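Home | Kitchen | Cleaning | Repairs | About

How to Get Tea and Coffee Stains Out of Mugs

By Afia Zakaria

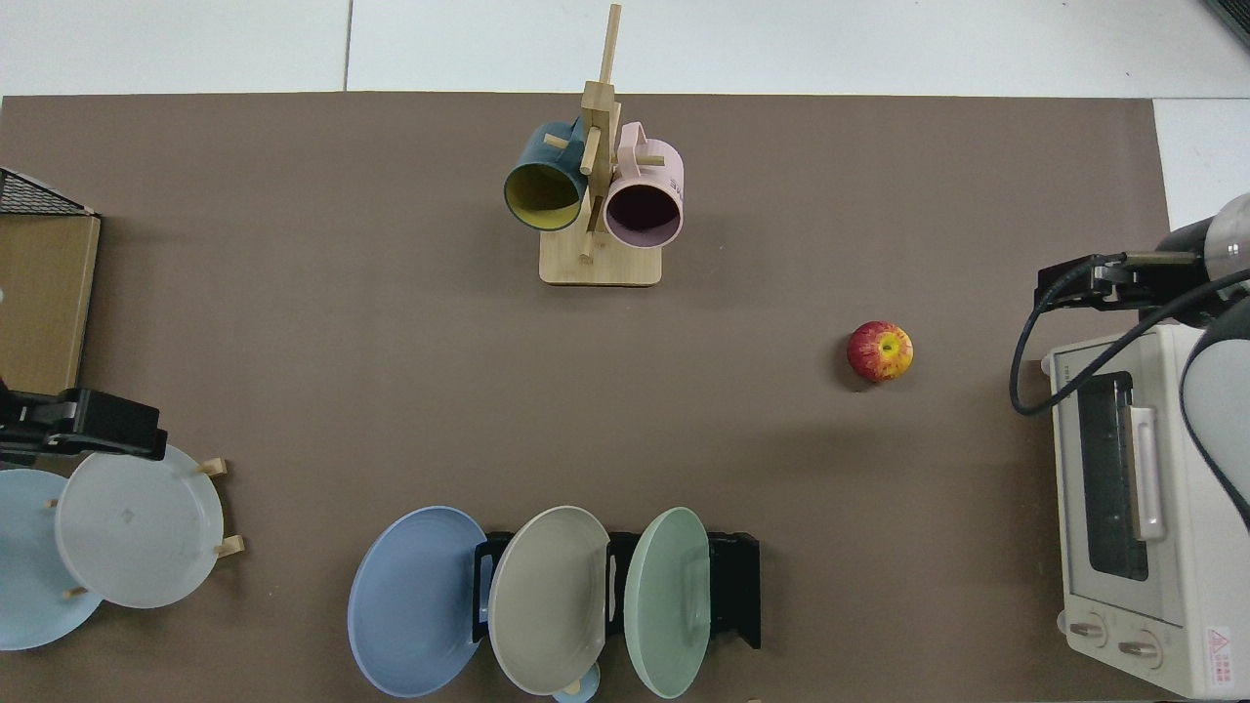 Mugs hanging on a wooden mug tree, next to an apple.

Brown rings inside a mug are tannins from tea or coffee. They stick to the glaze, and ordinary dish soap does very little to them. Baking soda handles most of it, and what's left will come off with a soak.

What you need

Baking soda
White vinegar
A soft sponge or cloth
A kettle
Denture tablets, for old stains only

Step 1. Wash the mug first

Use dish soap and warm water. Grease from milk or cocoa sits on top of the stain and keeps the baking soda from reaching it. Rinse, but leave the inside damp.

Step 2. Rub with baking soda

Put a teaspoon of baking soda in the mug and add a few drops of water until you have a thick paste. Rub it around the inside with the sponge, going over the ring at the drink line a few times. Wait 5 minutes, rub again and rinse.

For a mug that gets used every day, this is usually enough. Dark glazes hide stains well, so run a finger around the inside – if it feels rough, there is still some film left.

Step 3. Soak what remains

Fill the mug halfway with hot water and top it up with vinegar. Leave it for an hour, pour it out and wash with soap. Don't mix the vinegar with bleach or any cleaner that contains bleach. The fumes are dangerous.

For stains that have built up over years, skip the vinegar and drop in a denture tablet with hot water. Leave it overnight. My neighbor Ivana Sepúlveda gave me 4 old office mugs that were nearly black inside, and 3 came clean this way. The last one had a crazed glaze, and the color had gone into the cracks. Nothing will lift that.

What to avoid

Steel wool scratches the glaze, and the next stain takes hold faster. Keep vinegar away from metallic trim. Mugs with printed designs are fine as long as you only work on the inside.

Drying and storing

Dry the mug with a towel or leave it upside down on a rack. A mug tree also works well, but wipe the rims first so water doesn't run down the post. Rinse mugs soon after use and you will only need the paste every few weeks.

Filed under: Kitchen Cleaning, Stains, Dishes

We use cookies to improve your visit. By continuing to browse you accept our cookie policy. OK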